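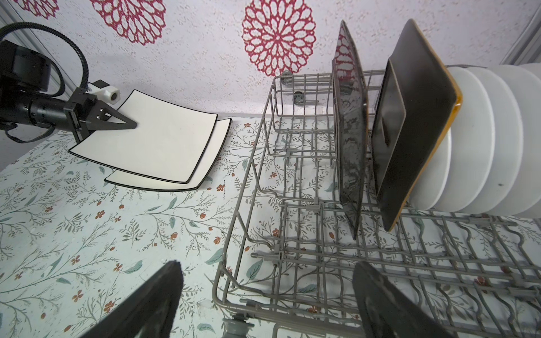
A contact binary is hardly a binary at all, one reader wrote after our last piece on the Plollavstead survey, and asked why anyone would spend years timing such objects. We put the point to the astronomer in charge of the timing programme, who accepted half of it.

"The two stars share an outer envelope, so in that sense the reader is right," the astronomer said. "They have nearly the same surface temperature even when one has several times the mass of the other. But they still have two cores and an orbit, and the orbit is what we measure."

Plollavstead observes in two colours with a modest reflecting telescope. Its targets come from the Ruiz-Ortega list, which gives positions, approximate periods and a quality flag. The list holds just over 3,000 candidates within reach of the site. Of these, 244 have been followed closely enough for the timing work.

The selection was severe. "We wanted orbital periods under half a day, so that a whole cycle fits into one winter night. We wanted both eclipses to be deep enough to time. And we threw out anything with a neighbour close enough to spill light into the measuring circle. That last cut removed more stars than the other two together."

What is being timed

In a contact system the brightness never settles to a flat level. Each star is pulled out of round by the other, and the light changes all the way through the orbit as they present different faces to the observer. The moment of minimum light has to be found by fitting the whole curve on either side of it.

"People used to fold a paper chart of the eclipse and look for the line of symmetry," the astronomer said. "We do the same thing with numbers. The trouble is that the curve often isn't symmetrical. These stars turn fast and are heavily spotted, and a large dark spot on one side will drag the apparent minimum away from the true one."

The size of that shift depends on the star. In the worst cases it can be as large as the effect being looked for, and it changes as spots come and go. The group's answer is to take primary and secondary eclipses together. A real change in the orbit moves both in the same direction, while a spot commonly moves them by different amounts.

The fitting is done by a program called Barka, written for the survey and rewritten once. The first version assumed that the errors on neighbouring brightness readings were independent. "They aren't. Thin cloud and changes in air mass affect a run of readings together. Our quoted errors were too small by a factor of two or so, and we withdrew them." The second version estimates the correlation from comparison stars in the same field and carries it through to the final time.

Drift and false drift

Once the minima are in hand they are compared with the times predicted by a constant period. A steady period gives a flat line. A period that is slowly growing or shrinking gives a parabola, and a third star in a wide orbit gives a wave, as the pair moves nearer to us and further away and its light takes less or more time to arrive.

The difficulty is that a short stretch of a wave looks very much like a parabola. I asked how the two were told apart.

"By waiting, mostly. If the outer orbit takes thirty years and you have eight years of data, you cannot separate them from the timings. You can say that the period appears to be changing and stop there. I would prefer that more papers stopped there."

Old photographic plates help in a few cases, although their exposures were often long compared with the eclipse. The group uses them only to check that the cycle count between widely spaced observations is right. Losing one cycle in a star with a period of seven hours is easy to do over a gap of several decades – and it will produce a convincing and quite false result.
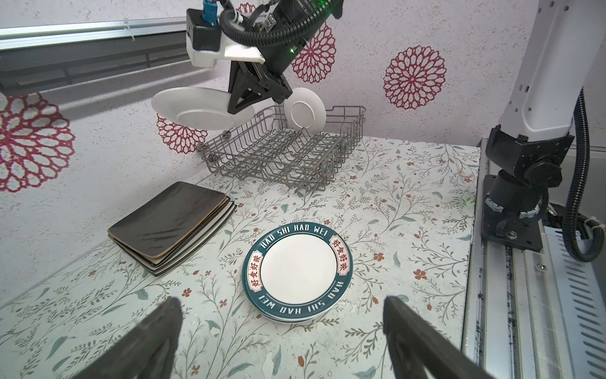
Where the spectra come in

Timings say nothing directly about mass. For that the group needs velocities, taken with a small spectrograph called Hiva, which shares the telescope and is fitted from October onwards. The lines in a contact binary are broad and blended, and exposures must be kept short or the motion smears them further.

"For a bright system we can stay under 5 minutes," the astronomer said. "For the faint ones the exposure needed is longer than the orbit will allow, so we add together spectra taken at the same phase on different nights. It works if the clock is good and the period is good, so we are back to the timings again."

Around 1,000 usable spectra have been taken so far, very unevenly shared between stars. The mass ratios will be published first, and the timings will follow in a separate table with every minimum listed, including those rejected. The reader's other question, about whether any of the pairs is close to merging, was left open. "We have three with shrinking periods that I cannot explain by spots. I need more seasons before I would put a label on any of them."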